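September, late evening
Written by the tenant, Lunduvberg

The room

I came back from the cellar room at half past nine and my ears are still full of the noise of the fan. I want to write a little before I sleep, otherwise I will forget what I decided, and tomorrow I will decide all of it again.

I have now had this room for one month. The rent is 500 and I still think it is fair, although in the first week I was angry about the air. It was heavy, like in a cupboard where old coats are kept. My first idea was to buy a machine for drying the air, and I looked at one from Nurano, but the price made me close the page quickly. So for the moment we have the black fan on its stand, beside the brick part of the wall, and it does what a fan can do. It moves the bad air from one place to another place. I am joking, it is better than before. In the afternoon I could smell only soap and a bit of dust.

The white walls were a good decision. I was against it, because I was afraid the room would look like a hospital, but the ceiling is low and round like the inside of a barrel, and a dark colour would press on the head. I left the bricks as they are. The man from Georgiev, where I bought the paint, told me I should paint the bricks also, and that I would be sorry if I did not. I am not sorry. When I have looked at white for some hours my eyes want to go there and rest.

The light I like less. The long tube gives a very strong white, and in it everybody looks as if they had slept badly. It is good for work, I admit this. For drinking tea it is terrible. I have thought of a small lamp with a yellow shade, to stand low, perhaps near the chair, and then in the evening the tube could stay off. I must look in the boxes at home first, for I believe there is one from the old flat.

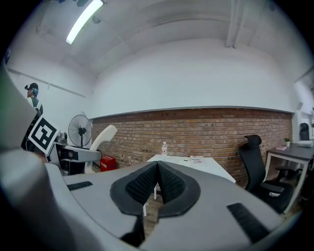
What I still want to do

The chair is my first problem. I like its white back with the curve, but next to the fan it is not in a good place. If you sit there for ten minutes your neck becomes stiff – I know it now very well. Tomorrow I will try it farther along the wall, and if it disturbs the passage I will bring it back and say nothing.

Then the red box. It has been on the floor by the bricks for so long that I have started to believe it lives there. I want a low shelf for it, so that I can sweep under. I measured the place this afternoon and wrote down 62 centimetres, and on the way home I began to doubt if I had measured from the corner or from the skirting. I must measure again. There is a simple shelf at Jesotero which I would like, but I have to know the number before I go, because they do not take back anything which has been opened.

Money

The paint, the brushes and the filler for the holes have eaten much more than I planned. At the beginning I said to myself up to 3,000 for everything, the whole year, and I wrote this on the first page of this diary, so I cannot pretend. The shelf I will buy. The air dryer must wait until winter, or until I smell coats again.

Small things

The door is again difficult. You must lift it and push at the same moment, and I had a heavy bag in my hand, so I said some words in my own language on the stairs.

My shoes have white spots from the painting and I think they will stay. I wore them to the baker without noticing.

I forgot to eat until 4, and then I ate bread with cheese standing up, and afterwards an apple which was too soft. Tomorrow I will take soup in the flask. Also a cloth, the tape measure, and the key for the post box, which is still in my other jacket.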